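3.2. La mesa y la cuadrícula

Reconozco que a esta sección le he dado más vueltas que a ninguna otra del artículo, y eso que trata de algo tan poco vistoso como forrar una mesa con papel. Cuando empecé el estudio Ukis yo venía de trabajar sobre encimeras desnudas, con las posiciones apuntadas de memoria en un cuaderno, y me parecía suficiente. No lo era. Al revisar las 158 sesiones de la primera tanda vi que en muchas de ellas no podía decir dónde había quedado un vaso al final del orden, solo que estaba «hacia la izquierda» o «cerca del borde». Con eso no se escribe un artículo, claro.

Así que decidí cubrir el tablero con papel liso y mate y marcar encima una cuadrícula con cinta adhesiva. El color del papel lo elegí después de probar varios: el blanco me deslumbraba por la tarde, el negro se tragaba la rejilla de los escurridores, y el pardo grisáceo se quedó porque deja ver bastante bien tanto los recipientes claros como los soportes oscuros. La cinta es azul intenso y la compro en rollo a Declercq (sí, he terminado teniendo una opinión muy formada sobre cintas). Se despega sin llevarse el papel, aguanta un verano entero y se distingue desde el otro lado de la sala, que para mí es lo principal. 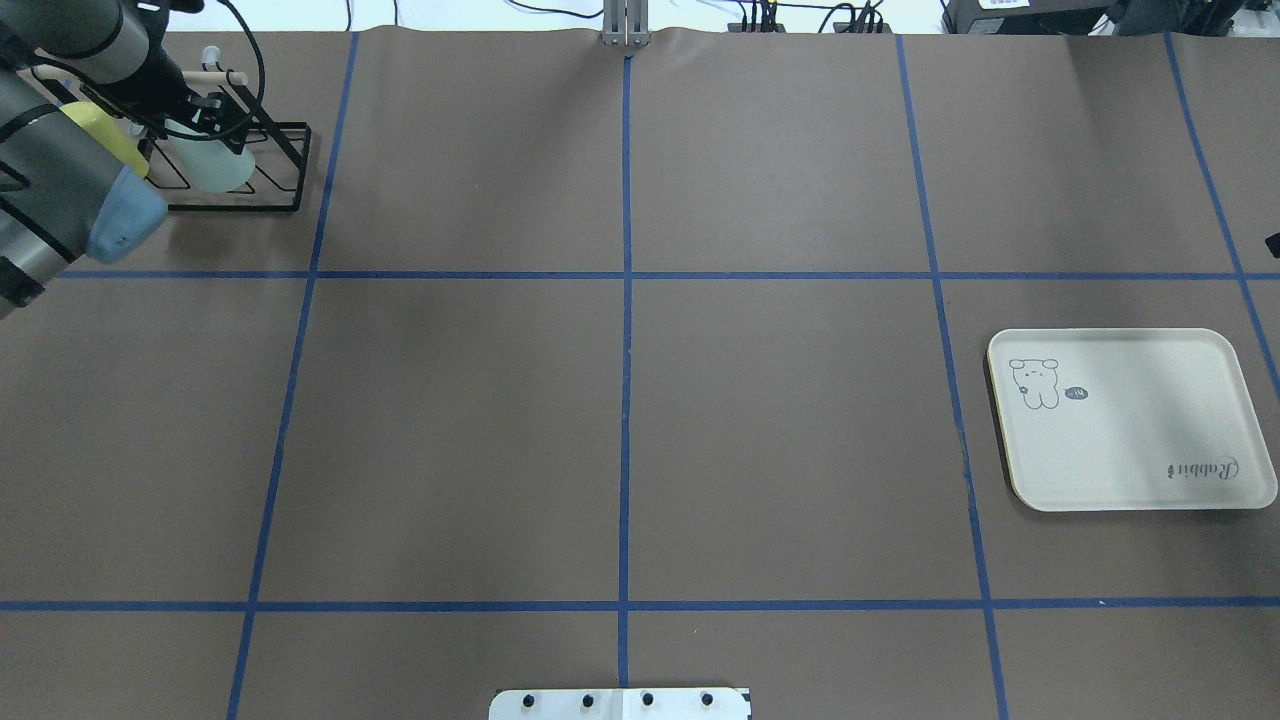
Las líneas no son perfectas y tampoco lo pretendo. Las pongo a mano, y hay zonas del papel que hacen arrugas por mucho que uno las alise. Al principio me agobiaba con la regla y repetía tramos enteros, hasta que comparé las anotaciones hechas sobre una cuadrícula muy cuidada con las hechas sobre una puesta deprisa, y en la asignación de celdas no encontré diferencias que merecieran una tabla. Lo que sí importa (¡y mucho!) es que la cuadrícula no se mueva entre una sesión y la siguiente.

Para el análisis tomo como unidad la celda, con independencia de su tamaño exacto. Cada vez que un objeto se apoya en el papel anoto la celda que ocupa la mayor parte de su base, y si queda a caballo sobre la cinta anoto 2 celdas y lo marco como caso dudoso. El esquema de códigos lo tomé prestado de Okier, un trabajo anterior mío sobre alacenas, y solo le añadí una categoría para lo que se guarda dentro de un soporte, como los vasos en un escurridor de varillas. Me resistí un tiempo a incluirla, pero un vaso metido en su rejilla no está «en la mesa» del mismo modo que uno puesto directamente sobre el papel, y mezclar ambas cosas me estropeaba los recuentos.

Con este sistema reuní 869 colocaciones anotadas, de las cuales 148 son casos dudosos. Son más de las que esperaba. Casi todas caen en las celdas del fondo, donde cuesta más ver la base de los objetos, y en la sección 4 las trato por separado para que el lector pueda quitarlas si no se fía de mi criterio.

Figura 2. Superficie de trabajo forrada de papel, con la cuadrícula de cinta azul y el soporte de varillas negras.

Un detalle práctico para quien quiera repetir el montaje: en agosto cambié el papel por otro rollo de la serie Runis, algo más grueso, y tuve que volver a pegar toda la cinta. Aproveché para copiar las posiciones anteriores con una plantilla de cartón, que guardo desde entonces detrás de la puerta. Las sesiones de antes y de después del cambio llevan una etiqueta distinta en los datos, aunque en lo que sigue las analizo juntas.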